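Visits > Open Days > Kitchen and Table

I went to the Carnness open day on October 2, 2021, mostly to look at the everyday tableware. The drive took longer than I expected and the parking lot was nearly full when I got there. Marwan Awad signed me in and gave me a map, which I needed, as the building is bigger than it looks from the road.

The ground floor was mostly sales tables. I spent the first part of the morning there and came away with a dish towel for $6. After that I went up to the room with the table settings. It's a plain room with a tiled floor, and the things in it are what you would use at home: bowl, mug, plate, fork, spoon.
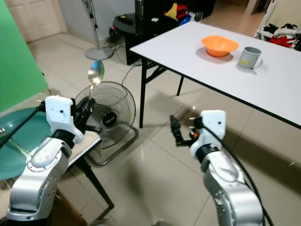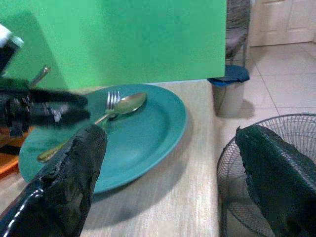
Spoon and fork on the teal plate.
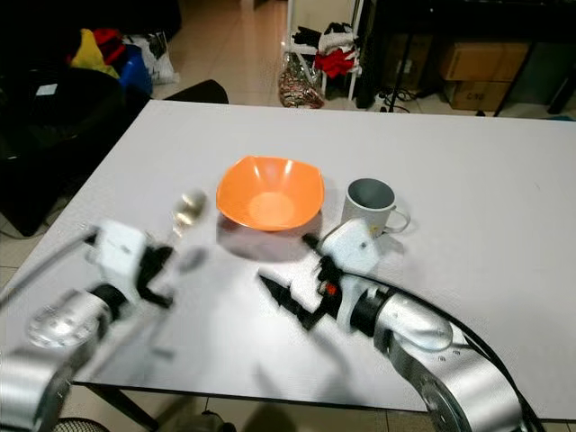 I liked the teal plate best. I have wanted a set in that color for a while. The orange bowl is squarish with rounded corners, and I think it would suit soup or cereal. The gray mug is simple and would go with most things.

Eugénie Lefèvre answered questions at the desk by the stairs. She told me a starter set for four costs $123 and that single plates are sold only in October. I didn't order. I wanted to measure my cabinet first.

Lunch was in a tent out back, soup and bread, with a line of almost 19 people when I joined it. Coffee was free. I left at two and stopped at Skativell on the way home to compare prices, but they had closed early.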